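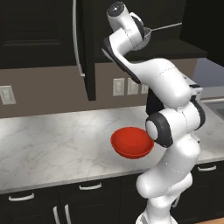
Will a robot take the cook's job?

People who sell robots like to say that robots do the boring jobs so that humans can do the interesting ones. It sounds lovely. Is it true? Let's look at one workplace and see.

Enholm is a company that makes school dinners. Its kitchens send out 1151 meals a day to 4 schools. Somebody has to rinse the peas, drain the pasta, wash the bowls and put everything back where it lives. Last December the company began planning for a robot arm to help. The plan is called Revitard.

First, the robot has to learn

Before a robot works near hot pans, it practises in a simulation. A simulation is a pretend place inside a computer, a bit like a video game. The pretend kitchen has cupboards, a worktop and things to pick up. If the robot drops a bowl in there, you don't need a dustpan.

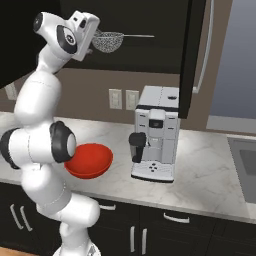 A simulated kitchen, with a robot arm, a strainer and a red bowl.

Picking up a strainer is easy for you. You learned how to hold things when you were a baby. A robot arm has to work out where the handle is, how hard to grip and which way to turn without knocking anything over. Enholm's team ran one strainer task 400 times on the computer. The robot managed it 147 times. Would you hire a helper who got it right that often?

The team says it will get better, and it may. But a pretend kitchen is very tidy. Real ones have steam, spilt gravy and people squeezing past with trays.

What do the people think?

Raghda Saab has cooked at Enholm for years. Lifting heavy pans makes her shoulders ache, so she would be glad of some help with those. "But they started with the strainer," she says. "The strainer was never the problem."

Her brother Omar Saab washes up in the same kitchen. He has been told his job will "change". He asked what it would change into, and he is still waiting for an answer. One idea is that he could look after the robot — clean it, watch it and stop it if it goes wrong. That might be a better job. It might also mean standing beside a machine all day, waiting for it to make a mistake. Is that less boring than washing up?

Questions worth asking

When you hear that a robot is going to help at a workplace, try asking these:

Which job will it do, and who does that job now?
Did anyone ask that person first?
If the robot saves money, who gets the money?
Who has to clear up when it goes wrong?

Enholm has answered the first one so far. Raghda has written the other three on a piece of paper and pinned it up by the kitchen door.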